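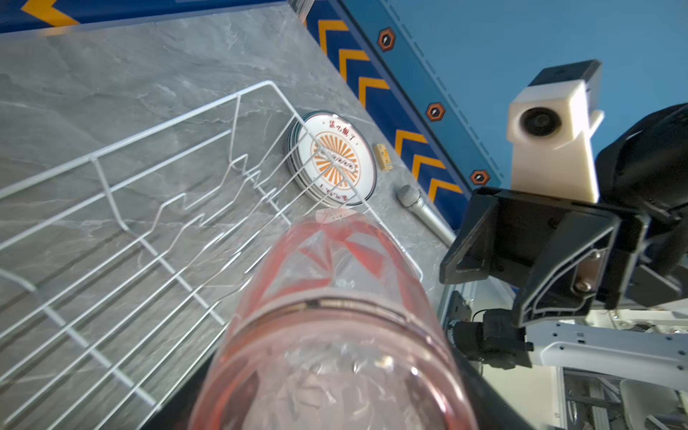 Plastic cup and wire dish rack on a gray countertop.

Gikorine Household Water Log

README, revision 6

Gikorine is a table of tap water readings from homes in Herkimcombe. Each row is one draw at one tap. The set holds 1308 rows from 92 homes, collected from March through June. It was built to study how hardness and free chlorine vary between the kitchen tap and the tap farthest from the street main.

## Contents

- readings.csv -- one row per draw
- homes.csv -- one row per home, with pipe material and build decade
- units.txt -- units and rounding rules

## Fields in readings.csv

- home_id: integer, joins to homes.csv
- tap: kitchen, bath, utility or outdoor
- draw: first (after six hours of no use) or flushed (after two minutes of flow)
- hardness: mg/L as calcium carbonate
- chlorine: mg/L free chlorine, two decimals
- temp_c: water temperature at the tap
- note: free text, often blank

Missing values are empty strings. A zero in the chlorine field is a true reading below the limit of the kit.

## Collection

Draws were taken in clean plastic bottles and read within 15 minutes with the Mendik strip reader. Strips from one lot read high for hardness. The 313 affected rows are kept and marked lot_b in the note field. Drop them or apply the offset in units.txt, but do not mix the two.

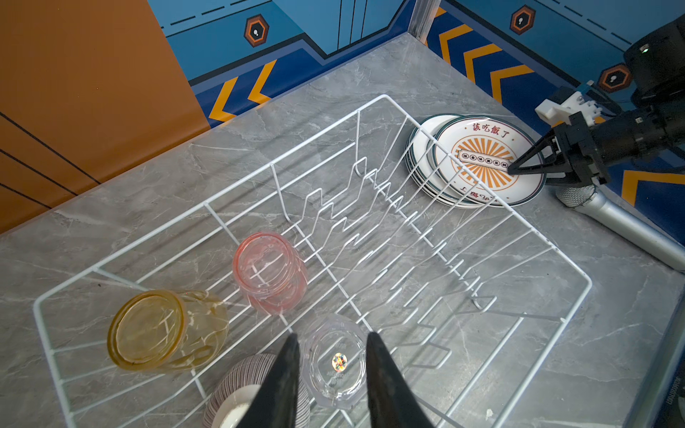 ## Known problems

- Outdoor taps are thin before May.
- Homes on the MacPherson side of town share one main. Treat them as a cluster.
- Softener status is self-reported and was not checked.
- Some flushed draws have no matching first draw.

## Use

Free for research and teaching. Not suitable for judging whether a given tap is safe to drink from.

Last updated: June

6 comments -- 92 shares

Related
Mendik strip reader: calibration notes
Herkimcombe pipe material survey
MacPherson main pressure log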